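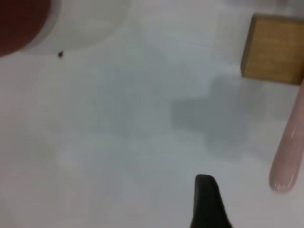

*Photo: Priltthorpe Shed & Kitchen Notes*

If you keep a small robot arm on a table where people also put their tea down, sooner or later you'll mop that table. I've had my Ekard since September and I love it to bits, but it has now thrown one mug on the floor and tipped a second all over my notes, and I've changed quite a lot about how I work as a result. So this month's tips are all about that (the limescale page is coming, I promise).

## What went wrong

The first accident was my own silly fault. I'd taught the arm to go to a mug, close on it, lift, and set it down a bit further along. It did this beautifully all morning. Then I made myself a fresh cup, popped a spoon in it and set it going again, and on the way in one of the fingers caught the spoon handle. The arm kept pushing, the spoon acted like a crowbar and over went the lot!

The second one took me ages to work out. The mug was lifted perfectly well, held for a moment, and then just slid down out of the fingers. I blamed the glaze, then washing-up liquid, then the fingers. What I should have done was put my hand on the little motor behind them, which was far too warm. The Ekard quietly eases off its grip when that motor gets hot — I found the setting three menus deep — and mine was easing off at 41 degrees, because I'd copied the settings file over from my old Sostska gripper without reading it. The proper figure for mine is 70. It had been doing exactly what I'd told it to, bless it.

## Setting the table

Mugs and bowls need more room than you think. I used to leave just enough space for the fingers on either side, which is fine until the arm comes in slightly crooked. Now I put my whole fist down between one thing and the next, and if my fist doesn't fit, something gets moved.
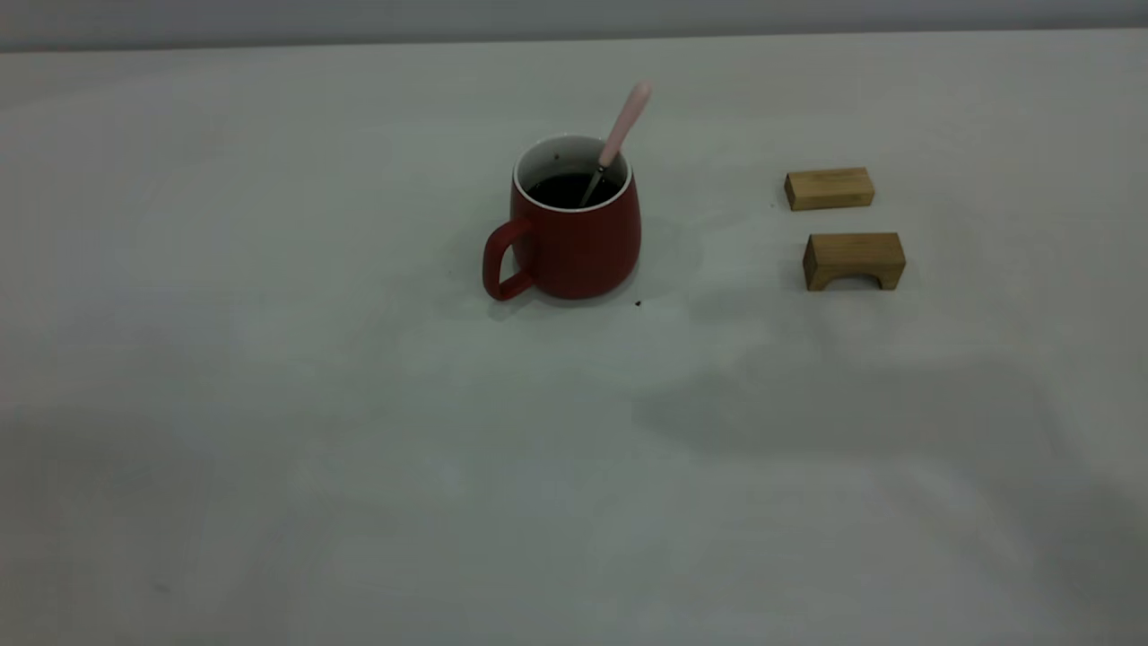 *Red mug with the spoon in, two wooden blocks to the right of it.*

A spoon is part of the mug. I mean that for height and for width: if it leans out over the rim, teach the arm to start its move from above the top of the spoon and come down on the other side. Long dessert spoons are the worst for this, and I've gone over to short ones unless I'm trying out something with a spoon on purpose.

Wooden blocks are brilliant for practice. You can pick up a set of children's bricks for next to nothing at a charity shop, they don't mind being dropped, and when the arm fumbles one you've got nothing to sweep up. I run every new move on a block 3 times before I let it near crockery, and I do the whole set again if I've changed anything at all, even the speed.

Wipe the table first, too. Toast crumbs get under the base of a mug and make it rock, and the fingers don't half like to find a rocking mug. A damp cloth and then a dry one does it.

## While it's running

Keep one hand by the stop button and the other one off the table. I know, I know, you'll see the mug is going to go and you'll want to grab it. Don't! I did, on that second spill, and got a nasty pinch across the knuckle for my trouble. Tea wipes up.

Nothing goes in the mug above lukewarm, and I only fill it part way. If you want the weight without the mess, dried rice does nicely.

Feel the motor every now and then with the power off. Mine gets a rest of 2 minutes after each run of lifts and I put the kettle on while I wait, so it's no great hardship. 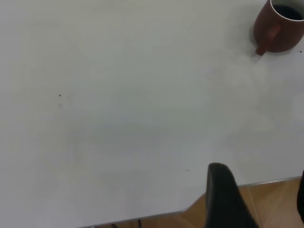

Set your stopping point well in from the edge of the table as well. My first mug wouldn't have broken if I'd had the sense to do that, as it only rolled a little way before it went over. There's a setting on most of these arms for an area they mustn't leave, and I'd left mine as wide as it would go. I've pulled it in by the width of a dinner plate all round. You do lose some table, but you weren't using that bit for anything good.

And look after your leads. A loop hanging down where your knee can catch it will tug the whole business sideways one day, so I clip mine to the table leg with those bendy ties you get round new kettles.

## If it does go over

Press stop, switch off at the wall, then mop — in that order, even if it's heading for your best notebook. Stand the arm's fingers on kitchen roll and leave them overnight. Milky tea is a pest, and it went sticky in the finger joint on mine, so I now go over it with a barely damp cotton bud and then a dry one before it gets the chance to set.

Afterwards, write down what you'd changed since the last good run. I keep mine in an old Dvořáček recipe book with blank pages at the back, and the entry for the slipping mug just says "new settings file", underlined, with a tea ring on it.

I'm still looking for a decent non-slip sleeve that will go through the dishwasher without turning into a pretzel. The silicone ones I tried came out all wrong, so if you've got one you like, do send me a note!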